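Bevar Chore Library, bathroom module: reviewed after 4 weeks

The Bevar Chore Library is a set of simulated household objects for testing manipulation software before it is allowed near a real bathroom. A license costs $1500 per seat. We ran the bathroom module against our usual planner, Zormont, with one task in mind: operate a two-handle faucet and wipe it down afterward.

Loading is quick and the default units are sane. Collision shapes are simplified, and on the lever handles they are simplified too far. A fingertip can settle a small distance above the metal and the solver still reports contact. We rebuilt the hulls for both levers by hand, which took most of a Thursday.

The widespread faucet is the best test in the module. Spout and handles are separate pieces, and the long, curved levers give a planner a choice of grasp points. Polished metal is also where depth estimation tends to fail, so the reflective finish earns its place. Fine surface detail is weak at the default render setting.

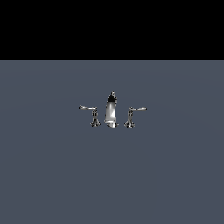 Innes Rankin disagrees with us about the value of the exercise. Turning a lever is solved, in his view, and has been for years; the chore is the wiping, and no rigid model will say whether a cloth has reached the back of a spout. He would spend the license money on plumbing fixtures and a bucket.

He has a point about the cloth. Bevar ships one, but it passed through the handle bases in 2 of our 20 wiping trials. The lever trials were cleaner – every failure traced back to a poor grasp estimate, and the logs made that easy to find.

Can a machine clean a bathroom sink yet? On this evidence we would trust one to work the handles, given a known fixture and plenty of time. Wiping remains a research task.

Recommended for grasp planning and perception work. For cleaning, wait for a better cloth model. Documentation is adequate, though the section on joint friction still refers to the previous release.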